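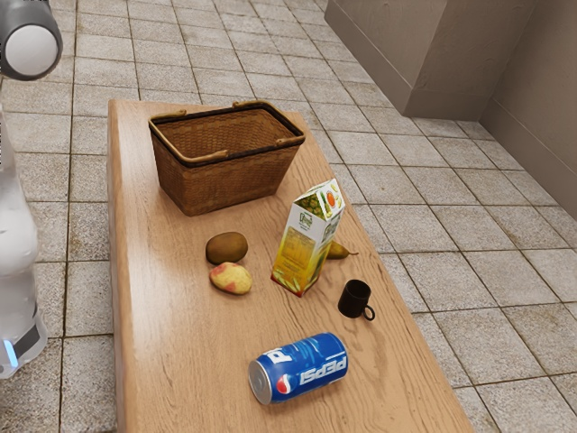
Ticket 367: Grasp picker ignores items near the bright patch on the table
Project: Allurent (home arm build, simulator side)
Opened by: Niamh Ó Briain, Leltthorpe shared workshop
Assigned to: Pádraig Foley
Status: Open, workaround found
Date: May 12, 2021

Summary
First, the grocery table loads beautifully now! Wicker basket at the far end, kiwi, juice carton, mug, Pepsi can, all with proper textures. I was grinning for an hour. The trouble starts when I ask for pick candidates. The can and the mug come back fine, but anything next to the shiny part of the wood drops off the list or gets a box that's half tabletop.

Steps to reproduce
1. Load the grocery table with seed 18.
2. Switch to the close view and leave the lights on default.
3. Run the picker and read the candidate list.

Expected: every piece of fruit is listed.
Got: the kiwi is listed. The yellow and red fruit beside it comes and goes between runs, and the tilted pineapple carton is returned as two objects, split where the printed panels meet. 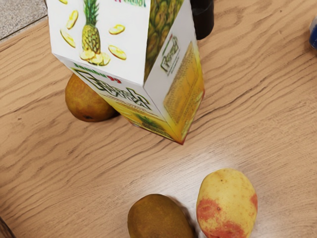
Comment from Pádraig Foley
Lovely bug, thanks for the clear steps. I get the same on the Sketingate machine. The wood grain disappears in the glare, so the plane fit loses its points there and the mask spreads. Can you try table gloss at 0 and leave everything else alone? The carton split is probably a separate thing, so I'd open a new ticket for that one.

Comment from Niamh Ó Briain
Gloss at 0 did it - 6 runs, all the fruit listed in every one. So pleased! I'd love to keep some shine though, as the real bench in the workshop is varnished and I want the arm to cope with it. With gloss back on default I tried a plainer spot, a potato with lots of bare wood behind it, and the mask ran upward off the top of the potato.

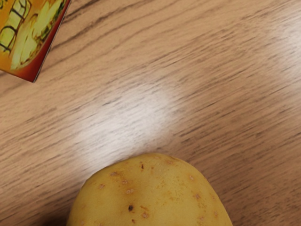
Glare above the potato, gloss on default

Comment from Pádraig Foley
Same cause, I'm sure of it. I'll add a check that throws out overexposed pixels before the plane fit. Aoife Brophy has a branch with most of that written. Keep gloss at 0 until it's merged, and please attach your picker log.

Log attached: picker_seed18.txt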